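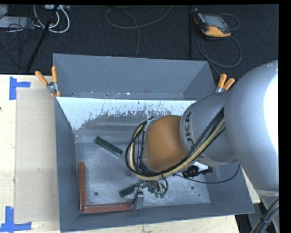
*Metallwanne mit grünen und roten Klötzen, Werkraum Bonditz*

# Teilnehmerinnen und Teilnehmer gesucht: Klötze einräumen, ausräumen, wieder einräumen

Der Werkraum Bonditz in Kilville sucht für Oktober Menschen ab 16 Jahren, die bereit sind, einen Nachmittag lang Klötze in eine Wanne zu packen und wieder herauszuholen. Pro Person gibt es 15 Euro je Stunde und ein Getränk. Vorkenntnisse sind nicht nötig. Wer beruflich packt, kommissioniert oder Regale einräumt, ist trotzdem besonders willkommen, denn genau diese Leute fehlen in fast allen Untersuchungen, die wir zum Thema gelesen haben.

## Worum es geht

Es gibt ein Trainingsheft namens Arnance. Darin steht, wie man lose Teile »richtig« in einen Behälter legt: vom Rand zur Mitte, Farbe für Farbe, immer die längste Seite parallel zur Wand. Wer so packt, soll schneller sein, weniger Fehler machen und sich am Ende des Tages besser fühlen. Das Heft wird inzwischen in etlichen Betrieben verteilt, zum Teil mit verpflichtender Schulung.

Wir halten das für möglich. Überzeugt sind wir nicht. Die Belege, auf die sich das Heft beruft, stammen aus einer einzigen Vorführung, bei der die Teilnehmenden vorher üben durften und die Vergleichsgruppe nicht. Was »sich besser fühlen« heißt, wird nirgends erklärt. Und warum die längste Seite parallel zur Wand liegen muss, wenn der Behälter gar nicht voll werden soll, hat uns bisher auch auf Nachfrage niemand sagen können.

Deshalb probieren wir es selbst aus, mit einer schlichten Aufgabe und Leuten, die kein Interesse daran haben, dass das eine oder das andere herauskommt.

## Was Sie tun

Sie stehen an einem Tisch mit heller Holzplatte. Darauf eine große rechteckige Wanne aus grauem Metall mit verkratztem Boden, dazu längliche Klötze in Rot und Dunkelgrün. In der ersten Runde räumen Sie ein, wie Sie es für vernünftig halten. Danach lesen Sie eine Seite Anleitung und räumen noch einmal ein. In der dritten Runde holen Sie nur eine Farbe heraus und lassen die andere liegen. Das klingt leichter, als es nach einer Stunde ist.

Zwischen den Runden füllen Sie einen kurzen Bogen aus. Gefragt wird, was Sie gestört hat, wo Sie umgegriffen haben und ob Sie die Anleitung befolgt oder nach dem ersten Absatz ignoriert haben. Bitte antworten Sie ehrlich. Eine ignorierte Anleitung ist für uns ein brauchbares Ergebnis, eine aus Höflichkeit gelobte nicht.

Es gibt keine Rangliste, und wir verraten Ihnen auch nicht, ob Sie schnell waren. Frühere Versuche dieser Art sind daran gescheitert, dass alle anfingen, gegeneinander anzutreten.

## Wen wir suchen

- Personen ab 16 Jahren; Minderjährige bringen eine unterschriebene Einwilligung mit
- Links- und Rechtshänder, gern auch Leute, die beim Packen die Hand wechseln
- Menschen mit eingeschränkter Greifkraft, sofern sie einen kleinen Klotz bequem heben können
- Personen, die Rot und Grün schlecht unterscheiden: bitte bei der Anmeldung angeben, Sie werden **nicht** ausgeschlossen

Nicht mitmachen kann, wer die Arnance-Schulung schon durchlaufen hat oder sie selbst gibt. Wer das Heft nur einmal in der Hand hatte, schreibt uns kurz, dann entscheiden wir im Einzelfall.

## Was wir nicht versprechen

Sie werden durch die Teilnahme weder ordentlicher noch geschickter. Eine Bescheinigung stellen wir auf Wunsch aus, sie besagt allerdings nur, dass Sie da waren. Ob die Auswertung am Ende etwas zeigt, wissen wir nicht. Mit höchstens 200 Teilnehmenden lassen sich große Unterschiede erkennen, kleine vermutlich nicht, und wir werden auch dann einen Bericht veröffentlichen, wenn darin nur steht, dass es offenbar egal ist, wo man mit dem Einräumen anfängt.

Finanziert wird das Ganze aus eigenen Mitteln des Werkraums. Vom Verlag des Hefts haben wir weder Geld noch Material angenommen.

## Ablauf und Ort

Die Termine liegen im Oktober, jeweils am Nachmittag. Planen Sie zwei Stunden ein, Pausen eingerechnet. Der Zugang ist ebenerdig, ein Stuhl kann auf Wunsch an den Tisch gestellt werden. Bequeme Schuhe sind sinnvoll, lange Ärmel eher lästig. Ringe und Armbänder bitte ablegen, Metallwannen zerkratzen so etwas gern.

Fahrtkosten erstatten wir nur innerhalb von Kilville und nur gegen Beleg. Das Honorar wird überwiesen, bar zahlen wir nicht aus.

## Anmeldung

Schriftlich an Werkraum Bonditz, Postfach 1754, Kilville, Stichwort »Klötze«. Nennen Sie bitte Alter, bevorzugte Hand und zwei mögliche Uhrzeiten. Fragen zum Ablauf beantwortet Chantelle Mnguni. Für die Auswertung ist Kalevi Väisänen zuständig; an ihn gehen auch Einwände gegen den Versuchsaufbau, die wir ausdrücklich vor Beginn hören möchten. Wer beim Lesen schon einen Denkfehler gefunden hat, darf ihn der Anmeldung beilegen.

Absagen bitte spätestens am Vortag, damit jemand nachrücken kann.

Stand: 21. Mai 2024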